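From: Unnithan stockroom
To: gorbridge-packing list
Date: 2020-09-17
Subject: Re: [gorbridge-packing] boxes loose in trays, and what do you do with odd-shaped stuff?

Hi all,

Sorry for the slow answer, I've had this one sitting in drafts while we moved everything at Unnithan to the new shelves. Replying in pieces below, because there were a bunch of questions in there and I have opinions on most of them (you were warned last time!).

> We're a small shop and we just switched from big cartons to
> trays for anything waiting to go out. My problem is that the
> little boxes slide all over the place every time a tray gets
> picked up. Do you fill the gaps with something, or do you buy
> trays to match the boxes?

Match the tray to the boxes if you possibly can. We tried filling gaps for most of the summer. Crumpled paper, then air pillows, then more crumpled paper when the air pillows ran out, and every single bit of it had to come out again before the tray could be used for the next lot. I was spending more time on stuffing than on packing.

What finally worked was taking our most common box around to every tray we owned and trying it. Most of them were terrible. You'd get three boxes in and a sad strip of space down one side, or four boxes with one riding up on the rim. The light-colored plastic ones with the tall sides were the winners, and I'd been using those to hold tape rolls and junk mail for a year. So before you order anything, go look at whatever's under your bench.

The other half of it is where the tray goes next. We did over the stockroom in yellow shelving, bright enough that I griped about it for a week, and now I wouldn't swap it. Black stuff shows up on it from clear across the room. Gray shelves just swallowed everything.

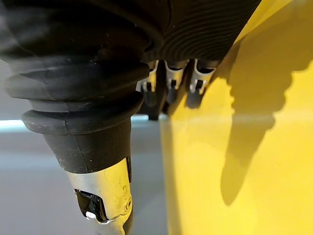

Black rubber and bare metal against the yellow.

> Also how many per tray? I've been going by weight but somebody
> on here said go by count.

That was probably me, and yes, count. Weight is fine if everything you ship weighs about the same as everything else, and ours doesn't. With a count you can look down and see whether the tray is full, no scale, no sheet to fill out. Ours is 4 to a tray for the small brown cartons. If there's a hole, it isn't done. My whole system fits in that one sentence and I'm kind of proud of it.

One thing I'd pass on: tape the boxes before they go in. I used to set them in open, thinking I'd save a step and run the tape across all of them at once. Don't! The walls get in the way of the tape gun, and then you end up lifting each box out to do the last inch, and you've squashed a corner by then. Tape on the bench, press it down with your palm, then into the tray. Label side up if there's a label, and if there isn't, I don't fuss over which way they face.

> Do you put anything under the trays? Mine are scratching up
> the table.

Any old sheet of clear wrap does it for us. We get a ton of it off incoming pallets and it was going straight in the trash. It crinkles like mad and it never lies flat, but a tray slides on it nicely and you can see dirt through it. I did try a rubber mat for a while and that was worse, the tray just stuck and I'd end up shoving the whole table.

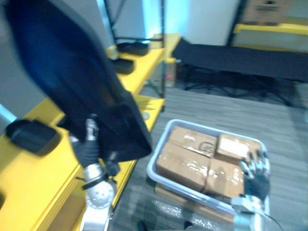
Four taped cartons to a tray, crinkly wrap underneath, dark bag off to the side.

> Fabric bags?? We have to start including one with some orders
> and I can't get them to behave. Fold, roll, or stuff?

Ugh, bags. My answer has changed on this about three times. Rolling looks neat for a minute and then it unrolls the second you turn your back. Stuffing is quick but they come out looking like they've been slept on, and dark fabric with any kind of shine to it shows every crease. So I fold, once the long way and once across, and I hold the thing up by one end first so it hangs straight and drops its wrinkles. Takes no time at all. Pinch it low, let it hang, lay it down, fold.

Keep them out of the tray until the boxes are in. If the bag goes in first you lose your snug fit, and I've also had a bag get trapped between two cartons and come out with a tape stripe on it. I now keep the bags on the left and the tray on the right. I'm sure it works just as well the other way around, but pick one and stay with it. I wasted a whole afternoon swapping sides depending on who'd been at the bench before me.

Quick aside for the person who asked off-list about tape: we're using whatever the Wullero store has in clear, nothing fancy. The glossy kind does throw a lot of glare under our lights, so if you have printing you need to read through it, keep the strip off to one side. We have a little round logo on some of our cartons and I try to miss it. I don't always manage.

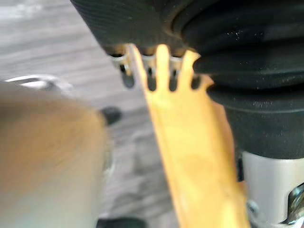 Right, dust. It was in the same message so I'll do it here. Everything black in a stockroom looks dusty ten minutes after you've wiped it. I've given up wiping daily and just do it when we change over to a new batch, with a barely damp cloth, grooves first and flat parts after. For anything ribbed I go around each ring with an old soft toothbrush. You will find cardboard fluff in places you didn't think it could get to. Don't use the spray polish, by the way, not on rubber. I tried it on a doormat at home and it was like a skating rink.

> Last one: odd shapes. We've got some trays that aren't
> rectangles and I can't figure out how to store them without
> wasting half a shelf.

Oh, I have been living this! We have a set of black trays shaped like the sole of a shoe, rounded all over, not one straight side to line anything up with. First I stacked them, and the stack leaned, and I restacked it, and it leaned the other way. Then I stood them in a bin like file folders, and you had to pull out half of them to reach the one you wanted.

Now they go on top of the yellow shelving in one long line, spaced out, none of them touching. It does use up the shelf, I won't pretend it doesn't. But you can grab any of them without disturbing the neighbors, and when one's away from its spot there's a big patch of yellow looking back at you. I quit trying to make them all point the same way. Some sit up, some lie flatter, a couple are at an angle, and it hasn't made a bit of difference to how fast I can pick one up.

If I had to squeeze them tighter I'd probably try hooks or a dish-drainer kind of rack. Has anyone on here done that? There was a thread from the Waltura folks a while back about hanging molds on a pegboard and I meant to save it and didn't. If you still have it, please repost.

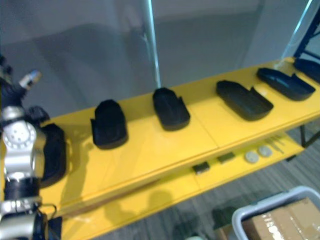 For scale, in case it helps you plan: we keep 60 of the small cartons made up at any one time and we're expecting to need 200 in October, so I'm hoping the tray habit has really sunk in by then. The thing I haven't solved is where the full trays wait. They can't stack with the boxes sitting proud of the rim, and I don't want to go buy lids. Right now they're lined up along the back wall and I walk sideways to get past. I've got 2 spare shelf boards I could put in under the top one, if I can find the brackets that came with them.

Oh, and if you do end up measuring your trays, measure the inside at the bottom, not at the top. The walls lean in more than you'd think, and I ordered a pile of cartons once that fit beautifully right up until the last half inch. They're good for storing tape.

Let me know how the folding goes!

--
Unnithan stockroom
You are receiving this because you are subscribed to gorbridge-packing.
To leave the list, send a blank message with "unsubscribe" in the subject line.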